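Accidental 911 calls: kitchen tips
By the Trellbridge Home Desk
13 January 2020

If your phone dials 911 by mistake, stay on the line and say so. A hangup can bring officers to your door. Turn off the side-button shortcut if it keeps going off.
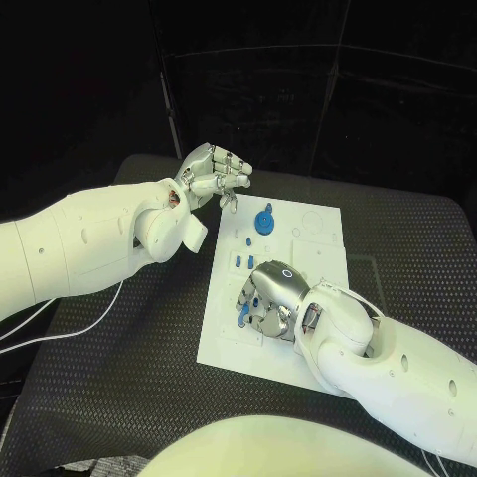 Post your full address by the phone for guests and sitters. Use thick black marker, with numbers 2 inches high. Pick a background that contrasts – the white board stands out well on that dark gray tabletop.

Comments (2)

rocha461: Did this for our sitter in March. Still up.

Dee: Add the apartment number too.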